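What the Joints Are For
Moisture, salts and the hard mortar problem in old brick rooms

22 February 2023

The MacLeod building in Andudthorpe was put up as a seed warehouse, and its outer walls are solid brick, laid in lime mortar with no cavity. When the upper floors were converted to rented rooms, the plaster came off the inside and the joints were raked out and refilled with portland cement. The work looked clean. Within five winters the faces of the bricks on the north side had begun to come away in flakes the thickness of a coin.

Failures of this kind are common and the mechanism is well understood. A solid brick wall takes in water from rain, from the ground and from the air of the rooms behind it. It has to give that water back. In a wall laid with lime, most of the drying takes place through the joints, which are more porous than the units they separate. Salts carried in the water crystallize as it evaporates, and they do so in the mortar. The mortar crumbles slowly and is replaced once or twice in a century.

Cement reverses the arrangement. A joint made with a hard cement mix passes very little vapor, so the water moves through the brick. The salts crystallize behind the face of the brick, and frost does its work in the same zone. The joint survives and stands proud of the wall like a honeycomb.

Hardness matters as well as porosity. Brickwork moves with temperature and with the settling of the ground. Lime mortar accommodates small movements by cracking finely, and free lime dissolved in rainwater can be redeposited in the cracks. Cement mortar is stiffer than most bricks fired before the modern tunnel kiln, and it sends the stress into the edges of the units. Spalled corners next to an intact joint are a fairly reliable sign.

Color is a poor guide to what a joint contains. Gray usually suggests cement, but lime mixed with ash or a dark sand can be just as gray, and white cement can pass for lime. A scratch with a steel key is more informative, since old lime mortar tends to powder and cement does not. A drop of dilute acid settles very little, as both materials fizz. For a proper answer a sample has to be crushed, dissolved and sieved.

Kurno, a small materials laboratory that handled the MacLeod samples, now keeps records for 327 walls. It reports the binder, the proportion of sand and the grading of the sand separately. The last of these is often skipped in repair specifications. A sand with a good spread of grain sizes needs less binder to fill the gaps and shrinks less as it cures; a uniform builder's sand gives a weak joint however good the lime.

Interior faces get less attention than exterior ones. They are sheltered from rain, and tenants like the look of bare brick. But a heated room draws moisture toward the inside for much of the year, and the coatings sold to stop dust can close off the surface as effectively as cement.
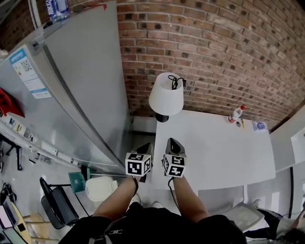 A tenant on the third floor of the MacLeod building sees it differently, and wrote to say that the dust was the real nuisance — a fine red line along the baseboard every morning — and that a clear sealer had ended it in an afternoon. The same letter asks why anyone should live with a wall that sheds.

The complaint is fair, and the dust does need dealing with. A thin limewash will bind a dusty face and still pass vapor. Where the color of the brick has to stay visible, vacuuming with a soft brush and repointing the loosest joints will usually bring the shedding down to a tolerable level. Sealers can perform well on a dry partition with heated space on both sides. On an outside wall, the result depends on how much water is arriving from behind, and that should be measured first.

Removing the cement is slow. Angle grinders cut faster than a chisel but wander into the brick at the vertical joints, and a widened joint cannot be narrowed again. On the MacLeod job the masons cut a single relief line down the center of each bed joint with a thin blade and took out the rest by hand. They refilled with Lenura, a natural hydraulic lime mix in the softest grade available, packed in layers and kept damp under burlap for five days.

Work on the north wall stopped in October, ahead of the frosts, with the top courses still in cement. Those are scheduled for the spring, along with the chimney.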